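Plaltadden Cleaning Cloths: Use and Care Guide
Section 4. Folding and Storing the Cloths

This section explains how to fold a cloth after washing and how to put it in the storage box. Please read Section 3 (Washing and Drying) first. A cloth which is still damp must not be folded for storage.

4.1 Before you start

You need a flat table, free of crumbs and grease. A light-colored surface is good for this work, as loose threads and dirt are easy to notice on it. Wipe the table with a dry paper towel. Do not use polish or spray on the table just before folding, the cloth will take it up and leave streaks on glass later.

Wash your hands and dry them well. Hand cream has the same effect as polish.

Note: The cloths are sold in yellow and in gray. The folding is the same for both. Please keep the yellow ones for the kitchen and the gray ones for the bathroom, and do not mix them in one box.

4.2 Opening the cloth

1. Take one cloth from the basket. Take only one at a time. The fibers hold on to each other, and a second cloth often comes together with the first.

2. Hold the cloth over the table and look for a corner. A crumpled cloth does not show its corners at once. Let it hang from any point, and the lowest part will usually be a corner or close to it.

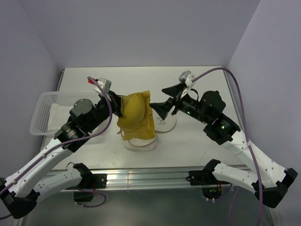 3. Take hold of the corner you found and let go of the rest. Follow the hem with your other hand until you reach the next corner.

4. Lay the cloth down with the label side facing up. Smooth it from the middle to the outside with the flat hand.

Caution: Do not pull hard on two opposite corners. The hem can stretch, and after this the cloth will not lie square any more.

4.3 Folding

1. Bring the bottom edge up to the top edge. Corners should meet, but a small difference does no harm.

2. Fold from left to right, so that you have a square.

3. Fold once more in the same direction if you use the Marnance box. For the larger Kokkinos box this last fold is not necessary.

4. Press lightly with the hand. Do not iron. The heat closes the fibers and the cloth will push water in front of itself instead of taking it up.

If the cloth opens again by itself, it was probably washed with fabric softener or dried too hot. See Section 3, "Cloth feels stiff or slippery."

4.4 Putting the cloths in the box

Place the folded side toward you. In this way you can take one cloth without disturbing the others. The Marnance box holds 22 folded cloths. Please do not force more inside, the lid will bend and dust can enter.

Keep the box in a dry cupboard, away from the stove. Under the sink is possible only if there is no leak.

Cloths with hard spots, burned places or an open hem should not go back in the box. Cut them in half and use them for shoes or for the bicycle.

Replacement boxes and lids can be ordered from Ikmont customer service. Please write the box name in your order, as the two lids are not interchangeable.

Text: Chrysanthi Spanos. Checked by: Eirini Mavromatis. Revised in June.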